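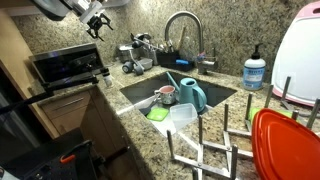

Watering can

A watering can is a portable vessel for carrying water and applying it by hand to plants. It consists of a body, a handle or pair of handles, a filling opening and a spout. Many models also take a rose, a perforated cap that divides the flow into fine streams. Capacities range from under half a litre for houseplants to ten litres or more for garden use.

Terminology

In English the term "watering pot" was in common use before "watering can" replaced it. The older term survives in some regional speech and in the catalogues of antique dealers. The rose is sometimes called a sprinkler head, and the bar joining the spout to the body on larger cans is known as the brace or stay.

Body and capacity

Bodies are made from galvanised steel, copper, brass, enamelled steel or moulded plastic. Galvanised cans are usually assembled from rolled sheet with soldered or folded seams, and the base is often recessed so that the seam does not rest on the ground. Plastic cans are commonly blow-moulded in one piece, with the handle formed as a hollow loop that may itself hold water.

A litre of water weighs one kilogram, so a full ten-litre can is heavy enough to affect the design of the handle. Garden cans often have a second grip, or a single hoop running from the front of the opening to the rear of the body, which lets the hand slide back as the can is tipped. Indoor cans have a single side or rear handle.

Spout

The spout leaves the body near the base, so that the can may be almost emptied without being inverted. Its tip must stand at or above the level of the filling opening; if it is lower, the can overflows through the spout before it is full. Long spouts give better reach and a steadier flow at small angles of tilt. Narrow spouts without a rose are preferred for potted plants, where water is directed at the compost and kept off the leaves.

Rose

Roses are round or oval and may be fitted facing upwards or downwards. An upward-facing rose throws the water in an arc and reduces its force on landing, and is used for seed trays and young plants. A downward-facing rose delivers a heavier shower over a smaller area. Brass faces are drilled or punched, while plastic faces are moulded with the holes in place. The Puketti pattern, an oval brass rose made by the Boyer works, has 85 holes in the fine grade and 60 in the coarse.

Blockage is the usual fault. Grit and algae collect behind the face, and in hard water areas limescale narrows the holes. Some cans have a strainer at the base of the spout — normally a removable disc of mesh — to hold back debris.

Care and storage

Cans are stored empty during frost, as ice can open soldered seams and split plastic. Cans used for weedkiller are kept separate and marked, as residues may remain after rinsing.

Collecting

Older metal cans are collected, chiefly by maker and pattern. The Estum collection, catalogued by Bimla Dixit, lists 1,360 cans and loose roses, of which 39 are attributed to the Vekura foundry. Attribution rests mainly on stamped marks on the brace or the rose collar. Replacement roses are common, so a mark on the rose alone is not accepted in the catalogue as evidence for the body.

See also

Drip irrigation
Garden hose
Hand tools (horticulture)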